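Service Desk – Facilities and Catering Equipment
Ticket status: Open, pending inspection
Site: Clillton, staff kitchen, Ritberg wing
Reported by: Chepkoech Nyamweya
Assigned to: Kimutai Mrema
Opened: 1/28/19

Summary: Uneven browning in toaster oven.

The requester reports that bread rolls heated for 10 minutes at 200 degrees Celsius are dark underneath and pale on top. The fault was reported on the middle rack position only. The requester has cleaned the crumb tray and tried a second wall outlet, with no change.

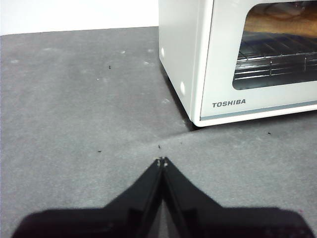 Attachment 1: Toshiba toaster oven, front left corner, with item on wire rack.

Response (K. Mrema): Thank you for your report. Please confirm whether the upper heating element glows when the oven is set to broil. Please also note that the oven is standing directly on the gray surface. The kitchen equipment standard calls for a heat-resistant mat under all countertop ovens – one may be requested from Nyanda stores under this ticket number.

Requester update: Upper element remains dark on broil. Lower element glows as expected. Mat requested.

Response (K. Mrema): Upper element suspected. Kindly unplug the oven and allow 60 minutes for cooling before the technician from Bralach attends. The oven is not to be used until this ticket is closed.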